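Unit 4: Chores as a benchmark
Course notes, N. Khumalo

Read these before Monday's seminar. They replace the shorter version given out in September. The question for the unit is narrow: which household and shop-floor tasks can a machine do now, without help, in a place it has not been set up for? Demonstration videos are poor evidence on this point and should be treated as such in the written assignment.

## 4.1 What counts as doing a chore

A chore is done when the room is in the state the owner wanted and no person had to step in. This is stricter than the measure used in most papers, where a trial counts as a success if the last object ends up in the right place. Three quantities should be kept apart:

- **Completion rate.** Share of attempts that reach the goal state.
- **Intervention rate.** How often a person has to reset, nudge or rescue the machine.
- **Cycle time.** Time from start to goal, set against a person doing the same job at an ordinary pace.

A system with a high completion rate and a high intervention rate saves no labour. Most published kitchen work is in this group once the resets are counted.

## 4.2 Shop floor against kitchen

The Galarville case (reader, section 2) describes a packing line at Nyberg. The parts arrive in a known tray, the light does not change, and the fixture takes up small errors in placing. The arm there runs whole shifts with few stops. Very little of this comes from clever perception. The line was built so that little perception was needed.

A kitchen drawer has none of these supports. Spoons lie on top of one another, polished metal gives poor depth readings, and the same handle may be met from either end. The Grudent trial in the reader used 18 common utensils and kept the drawer layout fixed. Note how far performance fell when the layout was changed, and note also that the authors report this in a footnote.

## 4.3 Small two-handed tasks

Cutlery work is often chosen for study because the objects are cheap, rigid and familiar. It is still hard, for reasons that apply well beyond the kitchen:

1. **Thin grasp.** A spoon handle offers little area to a parallel gripper. It can turn about the line between the fingers, so the bowl may drop even though the grip holds.
2. **Reflection.** Stainless steel shows the room. An estimator trained on matt objects will often place the surface in the wrong position.
3. **Tall, narrow targets.** A stand with a slender rod has to be approached without touching the rod. Contact high up on the rod produces a larger tipping moment than the same force near the base.
4. **Use of the second hand.** People steady the target with the free hand without thinking about it. A policy has to learn when to do so and how hard to press.

In hand-held collection, a person works the grippers directly and the recorded motion is used later for training. The operator supplies the judgement, and the hardware limits the fingers to what the robot will have. In the view below, the right-hand gripper has a spoon between its jaws beside the base of a steel stand, and the left-hand gripper is open.

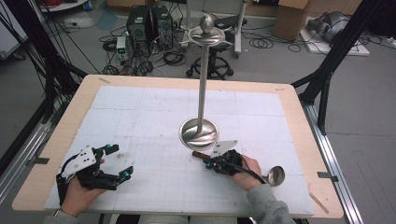

## 4.4 What such data does and does not show

Hand-held data shows that the task is possible with two-fingered grippers of that shape. It gives no evidence that a robot can do it. Arm reach, joint limits, delay and controller stiffness are all missing from the recording and come back when the policy is run.

Quantity is also a weak guide. A set of 2000 recordings made on one table may teach less than a smaller set spread over several rooms. The Serton report is useful here, as it lists failures by cause. Slips during regrasping come first, ahead of errors in finding the object.

## 4.5 Working position for the seminar

For repeated handling of known parts in a fixed cell, the answer is yes, and has been for a long time. For single household steps under supervision, the answer is yes with a stated intervention rate. For a full chore in an unfamiliar home, no source in the reader supports a yes.

Bring one counter-example, with its source and all three quantities from 4.1. If a quantity is not reported, write "not reported" and do not estimate it from the video.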